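Home | Lists | Archive | Search | Log in

Clumine paper-and-glue list
Date: 19 June 2022
Subject: Re: what do you cut on?

> I've been folding on the kitchen table since March and it now has
> 39 little knife lines in it. My family has noticed. Do I need the
> Arkel board, or is that just for people with money?

The Arkel board is for people with money. I had one. It warped, and I kept it 6 years out of spite.

Get a big mat, bigger than you think, and put it on the floor. Dark is best. I held out for a pale one because it looked cleaner in the Wastier catalog, then spent a whole evening patting it down for a white sheet that was lying right in front of me. On dark brown you can see every edge, even on a sheet with the corners taken off, like the white one here, and there's still space up in the corner for the blue bits you aren't using yet. Your knees will complain. Mine have been complaining since the Rønning kit, all 24 sheets of it, and I've stopped taking their calls.

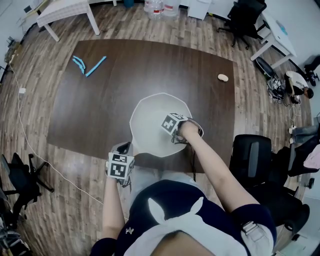 Message 354 | Reply to list | Contact the list owner | Back to top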